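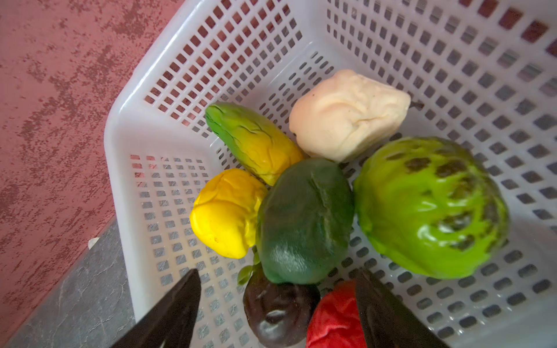
Anayeli Aguirre asked under my last post why we still collect new examples when we already have 335 of them. Is the policy not good enough by now? I will try to answer in a few posts.

Short answer: it is good when the vegetables lie apart. When they lie against each other in the basket, it makes poor choices. Most of our 335 examples were recorded with too much space between the items.

So for Nilden (our name for the picking task) I started a second set. Everything goes in one basket, close together, and I do not arrange it nicely. Peppers touch peppers. The eggplant is allowed to hide under something.

The dark purple one is the hardest for me also as operator. In the wrist view its edge is easy to confuse with the dark green pepper next to it. I learned to look for the pale highlight and close the fingers on both sides of it.

Every example is one pick. I approach, close, lift, and stop the recording when the item is over the table. If I hesitate for a long time above the basket, I delete it. The policy copies hesitation very faithfully, we saw this already in the first set.

But I keep the examples where I miss once and correct. At Georgiou, where I worked before, we threw all of these away, and later the arm did not know what to do after a bad grasp. It just closed on air again and again.

Someone asked also about labels. Each example gets one sentence, for example "pick up the red pepper". With two bell peppers in the basket, the color must be in the sentence. I forgot it in 7 examples and had to go back and write them again.

My rule now is 30 picks, then a break of tea. After 30 my hands become lazy and I always come from the same side. I also turn the basket before each new round, so that the corner does not point always in one direction.

The new set goes to Ciltbridge for training in August. I will post the comparison here, also if it is worse than the old one.

@ Anayeli, to your other question: yes, real vegetables are planned, but later. The artificial ones do not get soft after two days of grasping.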